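Leave the hall alone

Every few years someone tells me what I ought to do with my hall. The last person was a fitter from Huvomura who had come to measure for a wardrobe upstairs. He stood on my doormat, looked past me and said there was space for a bench, a shoe cabinet and a row of cubbyholes. He left a leaflet. The cabinet in it held twelve pairs of shoes and I do not own twelve pairs of shoes.

My view is that the space by a door should be kept for going in and out. I have lived in four places and the ones that worked best had the least in them at the entrance. In Mesville we had a narrow passage with a coat stand, a telephone table and a radiator with a shelf over it. Each was useful taken singly. Together they meant that two people could not pass with shopping, and the door opened only as far as the coats allowed. My mother walked through it sideways for eleven years and said it was a lovely hall.

Storage attracts storage. A shelf by the door is meant for keys, and by November it has a torch on it, three takeaway menus, a dead battery someone intends to recycle and a glove. A bench is meant for sitting on while you do up your laces. I have watched visitors use ours, when we had one, and they put their bags on it and did their laces standing up.

Adoración Vallejo, who lets flats in Nonddale and has furnished more entrances than I ever will, disagrees with me. She thinks an empty hall only moves the mess to the kitchen table. Tenants come home with their hands full, she told me, and the first flat surface gets it, so you may as well choose the surface. She buys the same small Ciobanu console for every flat and says she has never had one sent back.

I accept part of that. Things do have to go somewhere. But the kitchen table gets cleared because people need to eat at it. A console in the hall can go uncleared for a year and no meal depends on it. I took ours out two winters ago and the post now goes in the kitchen, where it is opened the same evening, mostly because it is in the way of the plates.

Doors themselves are another matter people get wrong. They will pay a great deal for a wardrobe and then hang a bag on the handle of the nearest door, with a dressing gown on the back of it for good measure. After that the door does not open flat to the wall and it does not shut without a push. A plain white door with clear floor in front of it is a good thing to have in a house. Glass ones are better still if you can get them, as they let you see who is coming the other way with a tray.

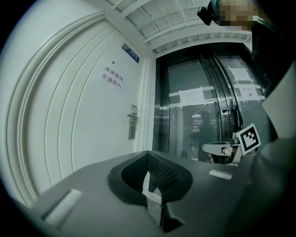

White door on the left, glass doors further along.

I would keep both kinds free. If you must have hooks, put them on a wall, and put up one for each person who lives there. We have two. Guests lay their coats on the bed, as guests always did when I was a child, and I have not had a complaint.

The wardrobe upstairs did get built, and it is good. It took the coats we were not wearing and the boots, and a box of scarves I had forgotten. It cost a little under 2000 with the fitting, and the hall cabinet would have been another 500 on top. I put the leaflet in the recycling, which is under the sink, behind a cupboard door with nothing hanging on it.

Related
In defence of the big saucepan
Why I stopped folding towels in thirds
What the airing cupboard is for
One good lamp
Letters: your replies on spare rooms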